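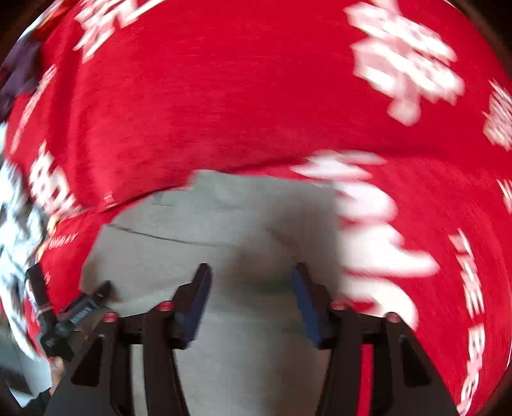

Macario Zamudio said the stop button should have opened the fingers right away, and on the robot arm at station 9 it left them shut and still pulling.

8th February
By Sarahí Trujillo

The Corkemer clothing sorting plant in Brisden has taken its robot arms out of service after one of them held on to a garment with a worker's sleeve caught in it. The worker had a bruised wrist and a friction burn on the forearm. He was treated on site and went back to other duties the next morning.

According to the plant's incident report, the arm was lifting clothes out of a mixed pile and setting them on a folding table. It picked up a jacket, and the cuff of the worker's own work shirt went into the fingers along with it. He pressed the stop. The arm froze where it was, but the fingers did not let go. A coworker cut the sleeve with shears to free him.

Stopping the arm without opening the fingers is how the system was set up. The supplier, Vallholm, said a gripper that drops its load during a stop can cause trouble in plants that move heavy parts, so the factory setting keeps it closed. For clothing, where the load weighs next to nothing, the setting can be changed. It had not been changed at Brisden.

The report also found a second fault. After the arm stopped, the motor that closes the fingers kept drawing current for 35 seconds. Vallholm traced this to the control software, which read the thick bundle of cloth as a slipping load and kept trying to tighten on it. The company said the force stayed under its published limit the whole time.

Zamudio said that was not much comfort to the man in the sleeve. He said workers had complained since June that the arms grabbed more than one layer when clothes overlapped, and that the complaints were logged as a quality issue and never as a safety one.

Plant records back that up. Of the double picks written down before the accident, 325 were marked as quality problems. Most of them involved soft fabric bunched against another piece of a different color, and prints made it worse. Large white designs on a dark or bright ground were often read as the edge of a separate garment, and the arm would close across both pieces.

The hand-held grippers used to teach the arms are still in use. Workers carry these through the sorting job themselves, closing the fingers on the cloth by hand, and the recordings are used to train the arms. They are not connected to the control software that failed. Hinojosa, the contractor that runs the training work, has been asked to go back through 2,169 recordings and mark every one in which the fingers close on two pieces or come near a sleeve. Until that is done, none of them will be used for new training.

Hinojosa said its people had been told to work at a normal pace and in their normal clothes, and nobody had asked them to roll up their cuffs. They are now wearing short sleeves or a tight band at the wrist while recording.

Vallholm has sent the plant a software update that opens the fingers on any stop and cuts power to the closing motor at the same time. It is being tested on one arm, behind a fence, with a stuffed sleeve in place of a person. Corkemer said the other arms will stay off until the test is finished and the shift crews have been shown the results.

The arms have manual release levers on the side of the gripper. Zamudio said he had worked next to one for a year before learning the lever was there. The plant has started painting them yellow.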